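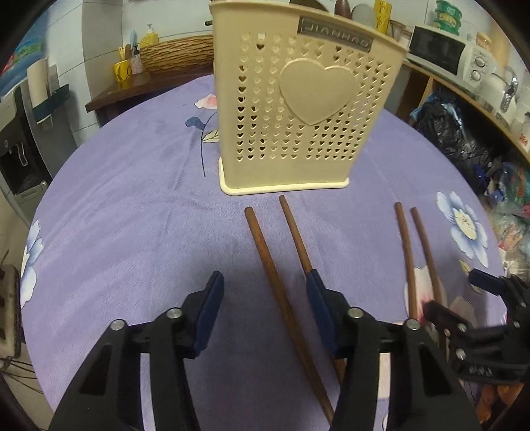

Chopsticks: do they really want a holder of their own?

Endside has been nagging us all year to give chopsticks a proper home, and the shops have noticed. Ceteo now lists 37 utensil holders, most of them plastic, plenty of them covered in hearts. I remain unconvinced.

The claim is that little holes in the walls let air in and everything dries faster. Perhaps. A brown wooden chopstick left standing in a puddle will go grey at the tip however many hearts surround it, and a perforated wall does nothing about a base that holds water. Look at the bottom before you look at the pattern.

Then there is the height. Short holders tip over once you load them with long chopsticks — mine went over twice in February, onto a clean tablecloth. Postness sells a heavier one, though I can't see why it costs more than the chopsticks do.

My own method is duller. Wash them, wipe them, lay them flat in pairs on a cloth until morning, then put them in the drawer. If you must have a holder, buy a plain one and empty it once a week. Readers who disagree may write in, as 5 of you did last time.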